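Small habits for a clean floor

Wipe spills at once

On glossy tile, juice becomes sticky very fast and then you walk it through the whole house. I keep one old cloth only for the floor. Press first, so the liquid goes into the cloth, and wipe after.

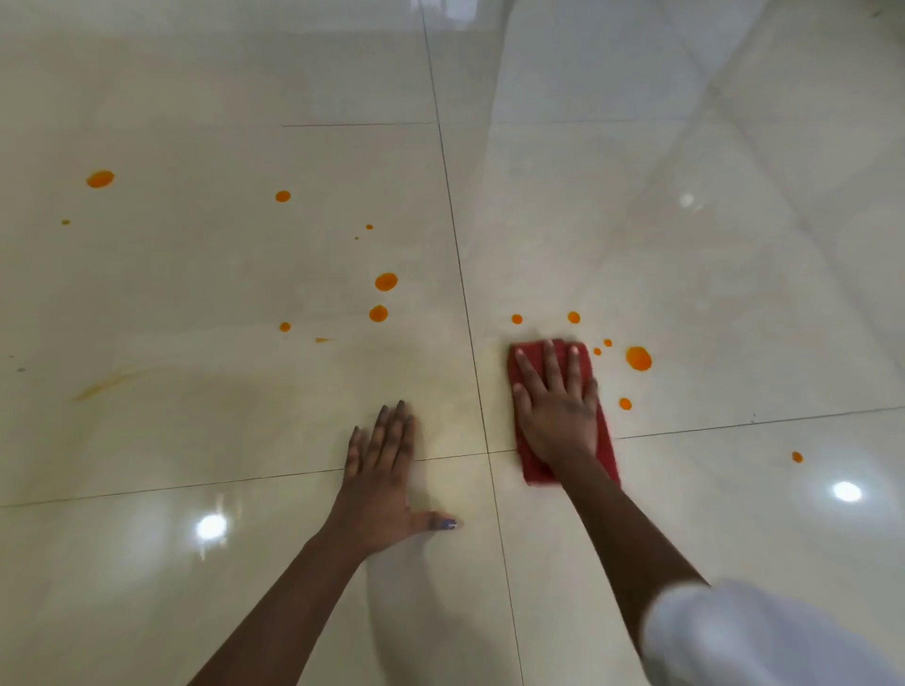
Rinse with less soap

My aunt, Dzifa Nyarko, taught me this one. Too much soap leaves a gray film, and people think the tile is old. For my bucket of 4 liters I use two small spoons, then one more pass with plain water.

Grout lines need more patience. In August, when windows stay open and dust comes in, I brush them every week with baking soda and a soft toothbrush.

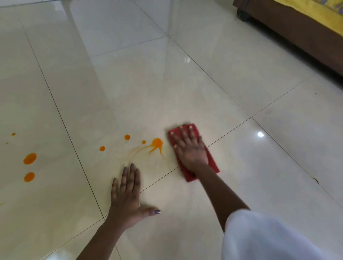 Leave the paste ten minutes before you rinse it, and do not use vinegar there, it eats the grout little by little. Dry the corners by hand.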